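Home Meetings Minutes Members Documents Contact

Pundemari Working Group on Household Manipulation
Minutes, February meeting

Chair: Olanrewaju Ekpo. Notes: Ryszard Olszewski. Gero and Batenden each sent two people. Brynjólfsdóttir sent written comments only.

1. Previous minutes. Accepted with one change: "reset" in item 3 should read "restart."

2. Kitchen simulation rules. Ekpo went through draft 4 of the good practice note for simulated kitchen tasks. The draft now asks that every released episode carry its scene version, the random seed and the name of the person who reviewed it. Gero asked whether the reviewer could be a script. Agreed that a script may sort episodes but a person signs them off.

The draft also says lighting has to stay fixed within an episode and that shadows must be left on in overhead views. Batenden had been turning them off to save rendering time. They will stop doing this for anything shared with the group.

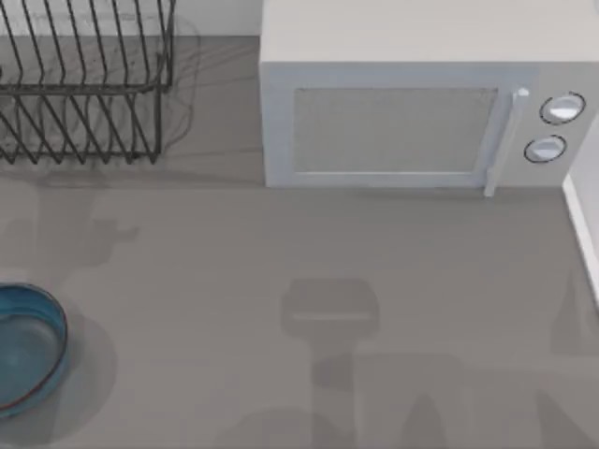
Does an episode have to be thrown out if the arms are outside the overhead view for part of it?

Under draft 4 it can be kept, as long as the joint log is complete for that stretch and the reviewer marks it.

Olszewski asked for the mark to be a separate field and to stay out of the free comments, where it can't be searched. Agreed.

3. Review backlog. Batenden reported 2,060 episodes submitted and 321 still waiting for a reviewer. Gero will take half of the waiting ones. Episodes without a seed go back to the sender and are not repaired by the reviewer.

4. Comments from Brynjólfsdóttir. They want the speed limit near fixed appliances written as a number. The draft only says "reduced." No agreement on the number. Batenden thinks one limit for all arms is too blunt and would like it set by arm weight. Held over.

5. Other business. The shared server will be down on Sunday. Uploads started before then should be finished or canceled.

Actions
Ekpo: draft 5 with the new field, sent to all members.
Olszewski: ask Brynjólfsdóttir for a proposed speed limit and the test data behind it.
Gero: names of 2 reviewers for the backlog.
Batenden: turn shadows back on in the shared scene settings.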